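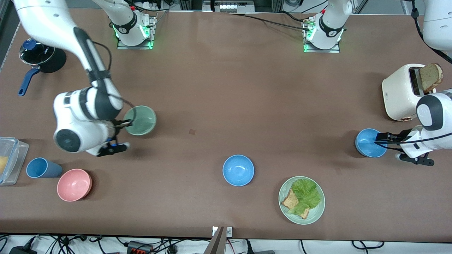

Most of the trouble people have with a small breakfast table comes from where things were put down in the first two minutes. An item that goes down in a poor spot tends to stay there for the whole meal. Unit 2 covers the layout of one table used for both preparing and serving, with a toaster, one pot and a few bowls. A long pot handle needs a decision early, and the navy-blue one on the black pot points toward the table edge, so start there when you make your first sketch. The cream-white toaster sits near the right edge. The sage-green bowl and the sky-blue bowl are easy to tell apart at a glance, and we will use bowl color as a marker later in the unit.

Home Courses Home Kitchen Basics Unit 2 Handouts Contact
Reading time: 6 minutes

HOME KITCHEN BASICS
Drindby Adult Learning, Grevlow Building, Room 1427
Unit 2: Setting out a shared table
Handout revised April 28, 2026

What you need for this unit

A pencil, plain paper and a tape measure. No cooking is done in the first half of the session. In the second half we make toast and oatmeal, and ingredients are provided. If you have a food allergy, tell the instructor before the session starts.

2.1 Zones

Divide the table into areas by what happens there. For breakfast, the following is enough:

Heat – the toaster, and the pot once it comes off the burner
Assembly – the clear space where bowls are filled
Supply – bread, oats, fruit, milk, anything not yet in a bowl
Pick-up – where finished bowls wait

The assembly area should be directly in front of the person working. It is the area people give away first. A bag of bread gets set down there, then a spoon, then a lid, and soon the bowls are being filled at the corner of the table. When you draw your plan, draw the assembly area before anything else and write its width on the paper.

Supply and pick-up can share a side if the table is short, but mark the line between them. A strip of masking tape works well for practice.

2.2 The toaster

Place the toaster where the cord reaches the outlet without crossing the assembly area. A side position is usual. Leave open space above it, with no shelf, curtain or paper towel roll overhead. Keep the bread bag well to one side.

Toast that stands up out of the slot can be taken with dry fingers or wooden tongs. Do not use a fork or knife in the slot at any time. If a slice is stuck, unplug the toaster, let it cool, and then free the slice.

Leave enough room beside the toaster to set down a plate. When bowls are parked right up against it, people reach over them to get the toast, and crumbs end up in the bowls. A hand's width is the minimum. More is better if the table allows it.

Empty the crumb tray, if there is one, before the toaster goes back in the cabinet. Wait until it is cold.

2.3 The pot

A pot going onto a table always needs something under it when it has just come from the burner. Use a trivet or a folded dry towel. A damp towel passes heat through quickly and should not be used to carry a pot either.

Handle position: turn the handle so that it lies over the table and away from the side where people walk. On a corner there are two open sides to think about. Check both. A handle that is safe for the cook may still stick out into the path of someone coming in from the other direction.

Glass lids let you see the contents without lifting. When you do lift one, tip the far side up first so the steam goes away from your face. Put the lid down with the knob underneath only if it will sit steady that way – many will rock. A plate beside the pot is a better resting place, and it catches the drips.

For the oatmeal exercise each pair uses 500 ml of water. Measure it before the pot goes on the burner.

2.4 Bowls

Set out only the bowls you are going to fill. Stacks take up the assembly area and get knocked.

Bowls of different colors save a lot of asking. In our exercise one color is for oatmeal with milk and the other for oatmeal without. Decide which is which before anything is poured, write it on your plan, and keep to it. If a bowl has been used for the wrong one, wash it and start over. This matters a good deal when somebody at the table cannot have dairy.

Moving bowls: an empty bowl can be lifted by the rim with one hand. A full one should be carried with a hand on each side or one hand underneath. Keep your fingers outside the rim if the bowl is already filled. Move one bowl to its place and let go of it before reaching for anything else, at least until the layout is familiar.

Two people working at the same table should agree on sides. The person on the left handles what is on the left, and so on. Items that have to cross the middle are put down in the assembly area and picked up by the other person. Passing hot items from hand to hand is not part of this course.

2.5 Order of work

1. Wipe the table and dry it.
2. Place the toaster and check the cord.
3. Put the trivet where the pot will go.
4. Set out the bowls in the assembly area.
5. Bring the supplies to the supply side.
6. Start the oatmeal.
7. Start the toast when the oatmeal is almost done.
8. Fill the bowls and move them to pick-up.
9. Return the supplies, then clear the pot and lid.

Steps 2 and 3 are the ones most often swapped with step 5. If the groceries come first, the toaster goes wherever there is a gap.

Exercise A: plan on paper

Measure the table you use at home, or one of the tables in the room. Draw it from above, to any scale you like, and mark the four zones. Show the outlet, the side people walk past, and the direction of the pot handle. Write the assembly width on the drawing. Swap with your partner and have them follow your plan without asking you anything. Note what they had to guess.

Exercise B: plan on the table

Set up from your own drawing with cold, empty equipment. Go through steps 4 to 8 slowly, without food, and mark with tape any place where you had to reach across something. Change the layout and repeat. Keep both drawings, as we come back to them in Unit 3.

Exercise C: breakfast for two

Make oatmeal and toast in pairs. Serve one bowl with milk and one without. Clear and wipe the table before you sit down to eat.

For next time

Bring your drawings from Exercise A and a list of what stays out on your counter at home all week. Anyone who missed the February session on knives and boards can pick up that handout at the front desk. The Moston group uses the same handout but meets in its own kitchen, where the outlets are on the opposite wall, so their sample plans will not match ours.

This site uses cookies to remember your settings. Accept Decline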